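Sorting bench opens at Tristholm

Hello from all of us at Stederar! We've been busy, and I'm so pleased to tell you that our new button sorting bench is open at the Tristholm workshop - brown paper top, blue tape grid, green belt down the middle and a blue bin at either end.

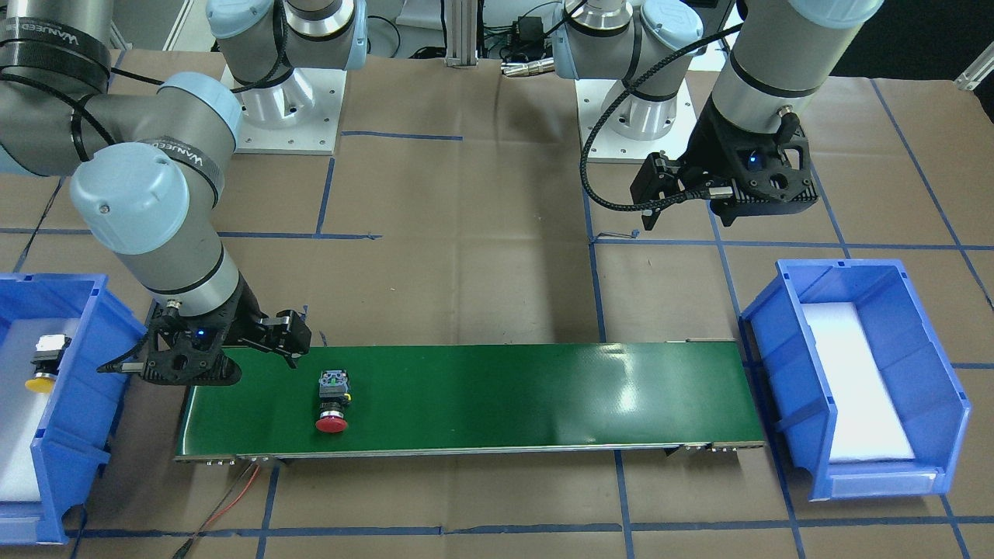 Farzad Parsa wrote in to ask whether we'd still take mixed boxes of old switches. Yes please, Farzad, send the lot!

Emergency stop buttons are our big thing this summer. We've had 1,313 handed in so far, and they go along the belt before we box them up for the repair shelf at Timthorpe. 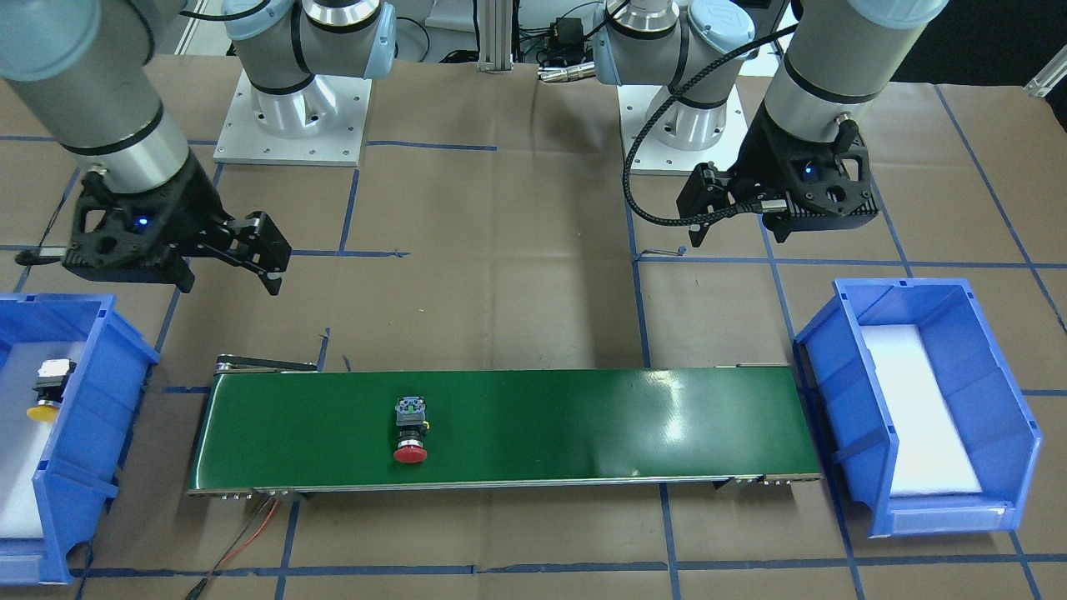 Red stop button on the green belt, Tristholm bench.

I chose the bins myself (I do love a good storage tote) and one has white foam in the bottom.
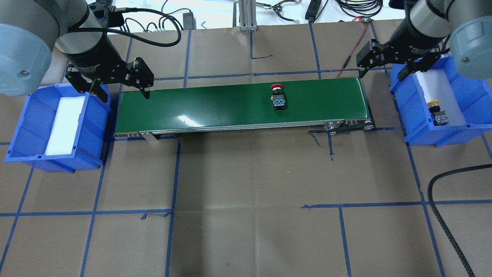

TIMTHORPE, August - The repair shelf opens its doors at the end of the month, with 18 drawers of switches to rummage through. Phúc Lưu will be on the desk, so do come and say hello, and bring a bag!

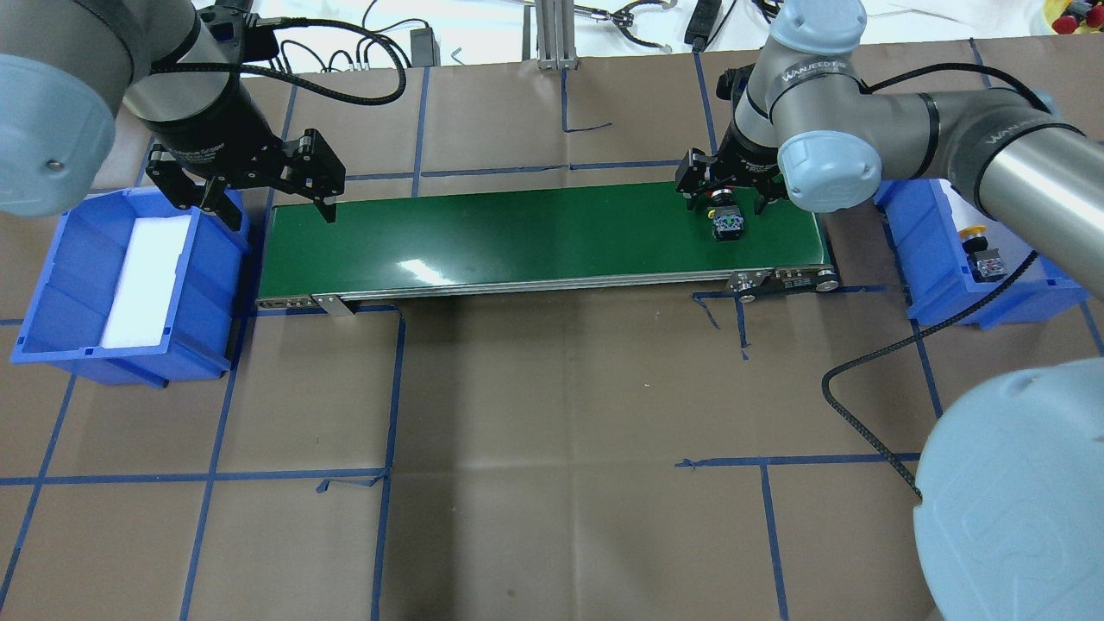

The sorting bench, with a blue bin on each side of the belt.

To book a drop-off, ring the workshop any morning before 11.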